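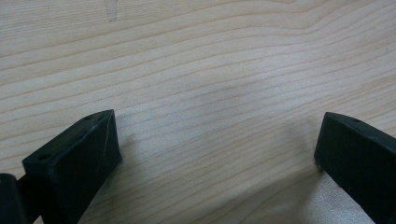

Soledad Manzano wants it minuted that she would have gone darker, and that pale wood shows every cup of tea. She has been told there is no tea in the workroom. She has asked where, in that case, the tea is.

So, tables. The June instalment of your grant was meant to turn the back half of the Traltolell building into a room where people could sit down and mend things, and the tabletops are the part we can report on with a straight face. They are pale, smooth and matte, with a long wavy grain that runs into a small arch in one place. There is also a faint V on one of them that looks like pencil. Prasanna denies it. Mizanur denies it with more detail than anyone asked for.

Money. The tops came in 40 pounds under the quote from Jaron, which we spent at once on the legs. Delivery was 137, the stairs having been left out of the original conversation. We have 200 set aside for lamps and would like to keep it there, whatever Thilini says about a kettle.

Still to do:
Second coat of oil on the two tables by the window.
Stools. Bai promised them for a Wednesday and has so far been careful not to say which.
Shelving along the long wall, once we agree which wall is the long one.

The sewing group has moved in already, a month before the room was due to open, and has started a rota. We are not on it. Vasanthi Weerasinghe has written to them to ask whether the grant holder might have Tuesday mornings and is waiting to hear.

The remaining 700 is for the shelves and the stools together. If Bai's price goes up again we shall ask you before moving anything across, and the stools will be bought first, as the sewing group is currently using ours from the office. This report was written standing up.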